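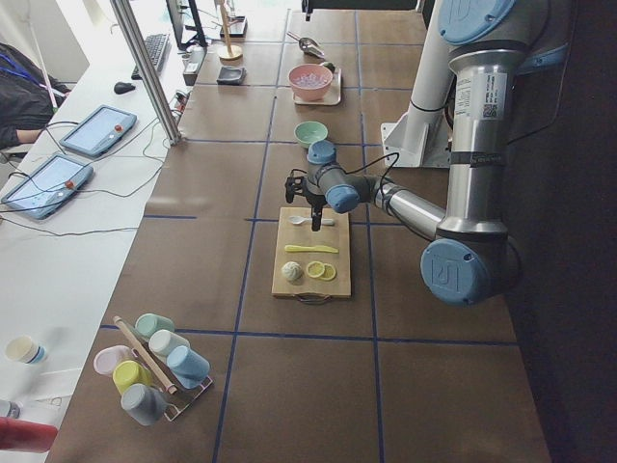

Print this page | E-mail this page

Search this site Enter keywords Go

Produced Water Reuse at the Skaturholm Field: Sampling and Settling Tests

Project report, petroleum engineering, second year
Wumpini Laryea and Jomar Marquez
Submitted 29 Jun 2005

1. Background

Skaturholm is a mature onshore oil field with a high water cut. The operator, Ikonen, separates the produced water at a single station and injects most of it back into the reservoir through the Musa well group. Injectivity in that group has fallen, and the field staff suspect that oil droplets and fine solids carried over from the separator are plugging the rock near the wellbore. Our project was to measure the oil and solids content of the water at three points in the line and to test whether a longer settling time would lower both.

We did not study the reservoir itself. Scale and bacteria are outside the scope of the report, although both can reduce injectivity and were raised with us during the site visit.

2. Sampling

Samples were drawn at the separator outlet (point A), at the outlet of the skim tank (point B) and at the suction side of the injection pumps (point C). Each sample point was flushed before the bottle was filled. Bottles for oil analysis were acidified on site and filled once only, as oil sticks to the glass and rinsing gives a high reading. Bottles for solids were not acidified.

In total 51 samples were taken, 17 at each point. Two solids samples from point B were rejected after the caps leaked in transport. The corresponding oil samples were kept.

3. Results

Mean oil in water at point A was 207 mg/L. At point B it had dropped to 88 mg/L, and at point C it was 40 mg/L. Most of the removal between B and C takes place in the buffer tank, which was not designed for separation and has no skimmer. Oil therefore builds up there as a floating layer, and the two highest readings at C were both taken when the tank level was low. We think the layer was being drawn into the pump suction at those times – this was not confirmed by a direct measurement.

Suspended solids behaved differently. The mean values at A and B were close together, and the value at C was higher than at B. Iron sulfide was the main component on the filters from C. This points to corrosion downstream of the skim tank, and a longer settling time in the skim tank would not correct it.

4. Settling test

Water from point A was left to stand in a glass column and sampled from a port near the base. The oil content fell quickly at first and then leveled off. The remaining droplets were too small to rise in any time the station could provide at its present rate of 1710 cubic meters per day. Adding the demulsifier Dromavow at the dose already used upstream gave a slightly lower final value, but the difference was within the repeatability of the method.
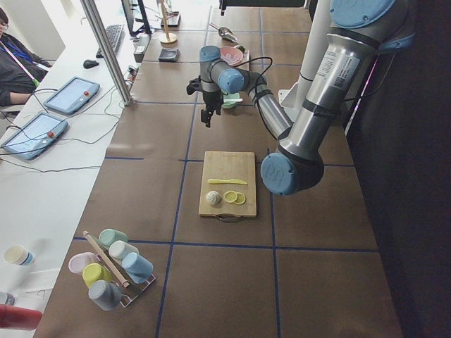
Rogelio Saludo objected at the draft review that a still column flatters the result, that a working skim tank has inlet turbulence and short-circuiting, and that the column curve should be read as a best case only. We accept this. A tracer test on the skim tank would give the true residence time, and it should be done before any money is spent on baffles.

5. Recommendations

5.1 Raise the low-level setpoint on the buffer tank and fit a means of removing the floating oil.
5.2 Inspect the line between the skim tank and the buffer tank for internal corrosion.
5.3 Run a tracer test on the skim tank.
5.4 Repeat the sampling at point C after 5.1 is complete, with the tank level logged at each sample.

6. Acknowledgments

We thank Pacita Dela Peña for help with the infrared method and Abbas Ghorbani for arranging access to the station.

Appendix A: calibration data. Appendix B: sample log with times and tank levels.

Contact | Copyright 2005 | Back to top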